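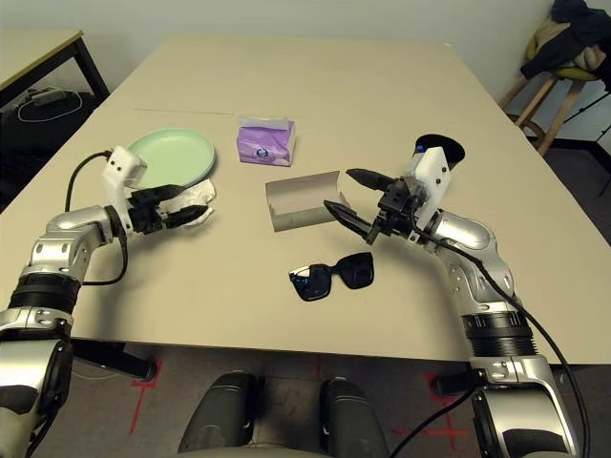
*Table 3, Ornlow room: plate, tissues, open box, sunglasses.*

# Tabletop and small items check

Kept by the Ornlow room crew, November round. Mark each line OK, FIX or N/A and write in the comments, please! The notes from last round were so useful that I've given them more space.

## Table

- [x] **Surface clear of grit and sticky spots:** OK. Lovely pale top, so crumbs show up right away. Wiped end to end before the items went out.
- [x] **Seam between the two sections level:** OK. Ran a flat hand across it both ways and nothing caught. Big improvement on table 2!
- [ ] **Legs locked:** FIX. Back left lock is stiff. It holds, but I had to lean on it. Ticket 113 is open with Ilik.
- [x] **Clear of the wall:** OK

## Items on the table

- [x] **Plate, mint green:** OK. No chips on the rim, went all the way around with a fingertip. I love this color, can we get more of them? White cloth or tissue for wiping stays with the plate.
- [x] **Tissue packet, purple:** OK. Stand it toward the back of the table. Spares are in the Atport cabinet, top shelf.
- [x] **Cardboard box, white and grey:** OK. Corners firm, no staples. Leave it open and check inside before anything gets packed.
- [ ] **Sunglasses, black:** FIX (small one). One hinge screw is a little loose. Quarter turn with the tiny screwdriver, then fold them properly and put them away. They scratch so easily on a hard tabletop.

## Around the table

- [x] **Floor dry, nothing to trip on:** OK
- [x] **Walkway to the door open:** OK, and much roomier with the coat rack gone!
- [ ] **First aid kit sealed and in date:** FIX. Seal is fine, but we're short on the wide bandages. Added to the Tsegaye order.
- [x] **Trash emptied:** OK

## Comments

Really good round. Item sheet 64 still lists the old plate, so cross that out if you have the binder open. Next check starts at 9:30, and table 2 goes first so we can get that seam sorted.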